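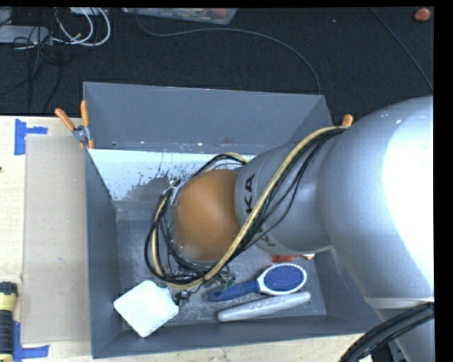

## Re-coating a worn storage bin

These notes cover grey painted bins of the open-topped kind, where the coating has rubbed through on the inside walls or the base. They assume a steel body. Plastic bins need an adhesion primer and are dealt with on a separate page.

### Before you start

Check the label or stamp on the underside for the original paint code. Bins from the Skilmont works normally carry 2085, a mid grey in a satin finish. If the code is missing, take a loose flake to the paint counter and have it matched in daylight.

You will need:

- degreaser and lint-free cloths
- abrasive paper, 120 and 240 grit
- zinc phosphate primer
- two-pack topcoat (we use Zaveck)
- masking tape, gloves and a mask rated for two-pack paint

### Preparation

1. Empty the bin and wash it with degreaser. Rinse, then leave to dry overnight.
2. Scrape off any lifting paint. Stop where the edge holds firm under the blade.
3. Sand the bare area with 120 grit, going 2 cm into the sound coating on all sides.
4. Feather the edge with 240 grit until a fingertip no longer catches on it.
5. Wipe down with a clean cloth and mask the top rim.

Pay attention to the seams. Grit collects there and will show through the topcoat – a stiff nylon brush clears it better than a cloth.

### Coating

Apply one coat of primer and leave it for 2 hours. Mix only as much topcoat as you can use within the pot life printed on the tin. Lay on 2 thin coats, brushing along the length of each wall, and finish with the base. Thick coats sag in the corners and stay soft underneath.

Keep the bin above 10 °C while it cures. In the Flulham store this means no painting before August mornings have warmed up or after the heating goes off in spring.

### Return to use

Light contents can go in after a full day. Leave metal parts out for a week. If the same patch wears through again, fit a rubber liner. Ji-hoon Ko has the cutting template for the Kang sizes.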